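Drivers in Pratovlow say they indicate. The roundabout says otherwise

Pratovlow drivers are, by their own account, excellent at signalling. A survey of 2,000 motorists in and around the town has found that 91% always or nearly always indicate when leaving a roundabout, a figure that will surprise anyone who has ever waited to join one.

The survey was carried out by Velen, the breakdown cover firm, which put its questions to drivers in February.
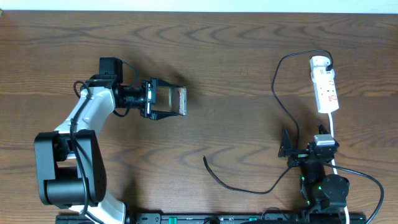
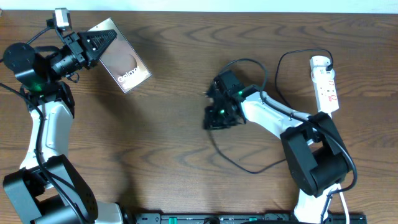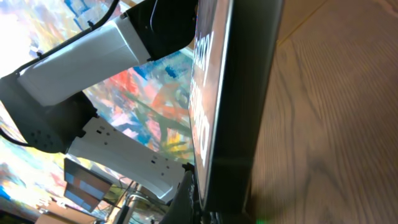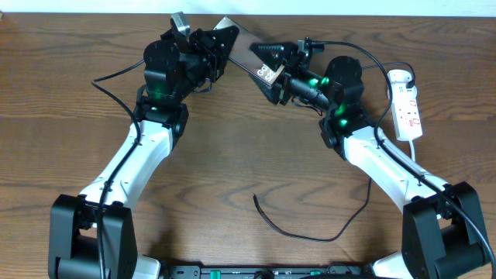 It might have ended there, with the town feeling rather pleased with itself, had Velen not also paid for a morning's observation at the Grustside roundabout, where the ring road meets the turning for the retail park. Between 7.30am and 9.30am on a Thursday, two observers with clipboards stood on the verge and noted what the first 400 cars did on their way out.

Fewer than half of them signalled left before their exit. A further 16 had a signal going from start to finish, but it was the right-hand one, and it was still blinking as they disappeared towards the garden centre.

The remainder gave no clue at all. They came round, they left, and the queue on the approach was invited to guess.

Velen is careful to point out that the two sets of drivers are not necessarily the same people. It is possible that the 91% all happened to be working from home that Thursday.

Asked about other motorists, the survey's respondents were less generous. Three quarters said that hardly anyone else in the area indicates properly, and more than half named it as the thing that annoys them most behind the wheel, ahead of tailgating, middle-lane dawdling and people who reverse out of parking bays on the strength of hope. The worst offenders were said to be drivers of large cars, according to those who drive small ones. Drivers of large cars blamed vans. Van drivers were split between taxis and everybody.

There was some disagreement about what a proper signal looks like in the first place. The Highway Code asks drivers to signal left after they have passed the exit before the one they want. One in five of those surveyed thought this applied only at roundabouts with more than one lane, and a smaller group believed it was optional if there was "obviously no one about". How they settle that question at eight in the morning at Grustside, where there is always someone about, was not recorded.

A handful said they did not indicate when going straight on, as they were not turning. One respondent wrote in the comments box that indicating "gives people ideas".

The roundabout itself has a good deal to answer for. It was rebuilt two years ago with a spiral lane layout that was meant to guide drivers gently outwards to the correct exit, and which many of them treat as decoration. The lane markings on the eastern side have worn away to the point where you can have either the left arrow or the bus symbol, depending on the light. A sign telling drivers to get in lane stands a car's length after the place where they would need to have done so.

The council says the markings are due to be repainted "in the current programme of works", a phrase that has also covered the potholes on Mill Road for longer than some of the potholes have been there. It has no plans to change the sign.

Sethi, the driving school based opposite the station, has seen a chance and taken it. It is offering a refresher hour for people who already hold a licence, starting and ending at the Grustside roundabout, with as many laps in between as turn out to be needed. The school says bookings have been steady, though most of them seem to have been made by one half of a couple on behalf of the other. Learners will still be taken round it in their second or third lesson, and the school adds that they tend to signal beautifully until about a month after the test.

Velen will repeat the count in the autumn, once the paint is down. It has not yet decided whether to tell anyone which morning, and the observers have asked to stand further back from the verge next time, having spent much of the last one being waved at, hooted at and, on one occasion, asked for directions to the retail park. They pointed. The driver thanked them and pulled away without indicating.

The firm is also considering a question on headlights. Early soundings suggest that everyone in Pratovlow dips theirs.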